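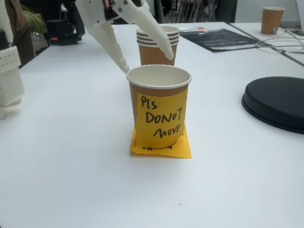

A single paper cup with a rolled rim and a handwritten note on the front, with a stack of cups behind

Paper cup

A paper cup is a drinking vessel made from paperboard, usually lined or coated so that the drink stays in the cup and out of the paper. It is meant as a rule to be used once and then thrown away, although anyone who has worked in an office or helped at a village fête will know that paper cups lead many other lives as well, holding pencils, seedlings, loose change and paintbrushes long after the tea has gone. They are sold in a wide range of sizes, from the little cones found beside water coolers to the tall cups used for milky coffee.

Early history

Vessels of folded or pasted paper are very old, and cups made of paper were known in China many centuries before they were made by machine anywhere. The paper cup in its modern form belongs to the early twentieth century and grew out of a worry about public health. Until then it was quite usual for railway stations, schools and public fountains to offer a shared cup or dipper, often fixed by a chain, from which every passer-by drank in turn. As people came to understand how illness spread, the shared cup fell out of favour, and in the United States a number of places banned it altogether. A cheap cup that could be used by one person and discarded was an obvious replacement, and several makers set about supplying it.

The first cups of this kind were intended for cold water. Many were coated with wax, which kept them stiff and reasonably watertight but was of little use with hot drinks, as the wax softened and could find its way into the tea. Cups with folding handles were made for a time to spare the drinker's fingers, and a few makers still offer them, mostly to people who remember them fondly.

Construction

Most paper cups are made of two pieces of board. The first is the side wall, which is cut out flat in the shape of a fan, wrapped round a tapered form and sealed along one edge. The second is the base, a disc with its edge turned down, which is pushed up into the wall and pressed firmly into place. The bottom of the wall is then folded in around it, leaving the small hollow ring on which the cup stands. It is this ring that keeps the base clear of the table, and it is also the reason that a hot drink does not mark a polished surface quite as badly as one might fear.

The top edge is curled outwards into a rolled rim. The roll has a good deal of work to do for such a small feature. It stiffens the mouth of the cup, gives the lips something smooth to rest against, and provides the bead over which a lid can snap. A cup with a poorly formed rim will feel flimsy in the hand even if the board itself is perfectly sound, and will often leak where the lid crosses the side seam.

The taper of the wall allows cups to be stacked one inside another, so that a long column of them takes up very little room. Makers take some care over how tightly the cups nest. If the fit is too snug they cling together and have to be prised apart, usually two or three at a time and usually when there is a queue; if it is too slack, the stack leans.

Linings

Paper on its own soaks up water, and so nearly every cup has some sort of barrier. The most common is a thin layer of polyethylene, applied to the board before it is cut. The layer also acts as a glue, as it melts under heat and joins the seams without any separate adhesive. Cups for hot drinks are generally lined on the inside only. Those for iced drinks are often coated on both sides, because moisture from the air gathers on the outside of a cold cup and would otherwise soften it.

Other linings have come into use, among them plant-based plastics such as polylactic acid and various water-based coatings. These can be composted under the right conditions, though the right conditions are more often found at an industrial composting site than at the bottom of the garden.

Insulation

A single layer of board does not do much to protect the hand from a drink that has just been poured. There are several ways round this. A cardboard sleeve may be slipped over the cup, a second wall may be added with a pocket of air between the two, or the outer layer may be made of ribbed board – the rippled cups that are now so familiar in cafés. The oldest method of all, putting one cup inside another, is still widely practised and costs the café a second cup each time.

Printing and colour

Cups may be left plain or printed before they are formed. Because the flat blank is curved, a design has to be drawn along an arc if it is to look level on the finished cup, and straight stripes are surprisingly hard to get right. Unbleached board gives a brown cup, while a similar brown may also be printed on the outside of white board, in which case the inside stays pale.

In Britain

Paper cups became common in Britain with vending machines and railway buffets, and later with the spread of coffee shops. Smaller firms supplied local trade. One of these, Halov of Sutbridge, sold cups to fairs, chapels and cricket clubs by the carton of 2,000, with smaller packs of 20 for picnics. The historian Alper Saraç, who has catalogued the firm's surviving stock, lists 1,858 cups, many of them printed for a single occasion and never used. His notes give particular attention to the Kornura pattern, a border of blue leaves which Halov sold each July and which is still picked up now and then by collectors.

Disposal and reuse

The lining which makes a paper cup useful also makes it awkward to recycle. The fibre is of good quality, but it must be separated from the plastic, and many ordinary paper mills are not equipped to do it. Some specialist mills can, and in a number of towns cups are collected apart from other paper for this purpose. Cups should be emptied first, and the lids, being a different material, normally go elsewhere.

Many cafés offer a small discount to customers who bring a cup of their own, and some events lend out sturdier cups against a deposit.

See also

Drinking straw
Paperboard
Vending machine
Water cooler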